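Chore and Bench Automation: Frequently Asked Questions
Maintained by Etelka Illés, Gumier

Last revised in July. Questions are grouped by how often they reach us.

Can a robot do household chores yet?

Some of them, under fixed conditions. Floor cleaning is settled. Moving rigid items of known shape from one known spot to another is close to settled. Folding laundry, loading a dishwasher with mixed dishes and clearing a cluttered counter can all be done in trials, but slowly and with a person nearby to step in.

Is the shop floor any easier?

Yes, mostly because the work can be fixtured. Parts arrive in one orientation, lighting stays constant and the cycle repeats. The difficult part is light assembly, where small fittings and flexible cable share the same workpiece. Two arms help with this, as one can hold while the other places.

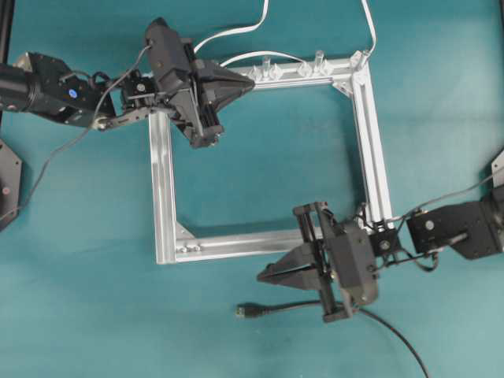
Why is cable so hard to handle?

A cable has no fixed shape. Its position has to be estimated again each time it is touched, and a small pull at one end moves the whole length. Pressing it into a clip also requires force in a narrow range: too little and it does not seat, too much and the clip slides along its channel. In our Skevach trial we logged 1,857 clip insertions by machine. Most failures came in the last few millimeters of travel, after the cable had been located correctly.

The gripper adds a limit of its own. Wide fingers are stiff and hold well, but they need clearance on both sides of the clip and can hide the cable from a camera mounted at the wrist.

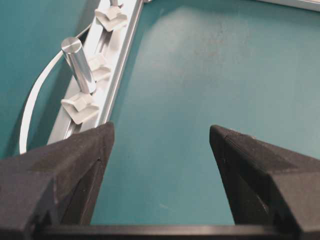

Sarantis, by way of the comment form, disagrees with the emphasis here. On that reading the fingers are a minor matter and the clips are at fault: they were designed for human thumbs, and a clip with a wider mouth would remove half the problem before any software was written. We think this is fair for new products. It does not help with equipment already in service, which is most of what we are asked about.

How fast are these systems compared with a person?

On the Skevach test panel, a trained assembler routed and clipped one cable in 8 seconds. The two-arm cell took 33 seconds at first and 29 after tuning. The gap matters less on an unattended night shift — provided the cell can recover from a dropped cable by itself, and ours could not do so reliably.

Would touch sensing close the gap?

Partly. Cameras find the cable well enough in open space. Once the fingers close, the contact point is usually hidden, and force or touch readings become the better source. They are also noisier, and fingertip surfaces wear, so calibration drifts over a long run.
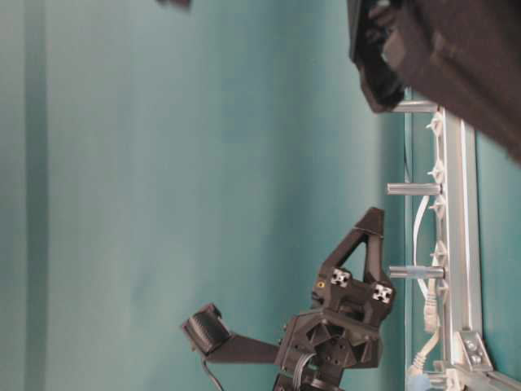 For that reason we recommend checking calibration at the start of each shift and again after any fingertip change. A fixed camera to one side of the work is a useful addition, as it keeps a view of the part when the wrist camera loses it.

Should I buy a cell now or wait?

If the task is rigid, repetitive and already fixtured, there is little to gain by waiting. If it involves cable, cloth or bags, ask the vendor for a trial on your own parts, with every stoppage logged. The Fitent checklist on our downloads page lists what to record.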